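October, past eleven at night

Finished the Vamwood rewatch! Well, season two of it, and I have opinions (of course I do). I'd forgotten how slow the Girnent arc is. You get that great cold open where the ship's doctor hears her own voice coming over the radio from 24 years ahead, and then it's three whole episodes of people arguing in corridors. I counted on it picking up by the moon landing and it sort of did, but the captain's big speech is still a mess. Who talks like that with the air running out?

The finale, though. I cried again, same spot, when she shuts off relay 64 and just sits down on the floor. No music at all. I had to pause it and go make toast.

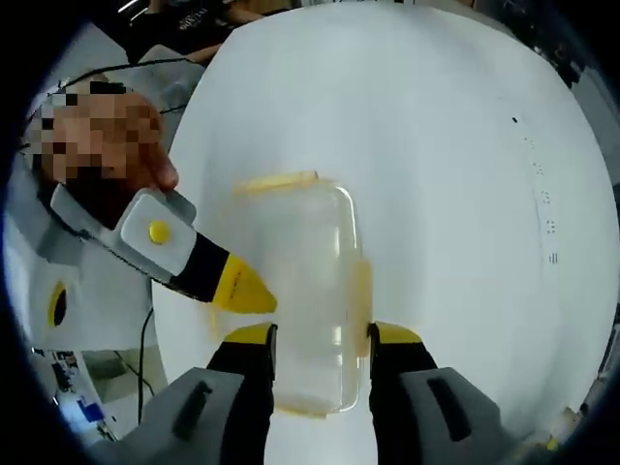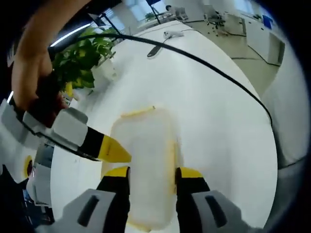
Posted my grumble about the corridor episodes on the fan board before supper and Liesl Gruber wrote back that I'm wrong, the corridor episodes are the whole point, the crew has to be sick of each other or the doctor's choice means nothing. She says to watch the middle one again with the sound up, there's a second radio voice under the engine hum. I never caught that! Now I have to go back, ugh.

Still not sold on the Gusora twins. They show up, they know everything, they leave. Season three starts tomorrow after work if I can stay awake, and I'm skipping the dream episode, I don't care what anybody says.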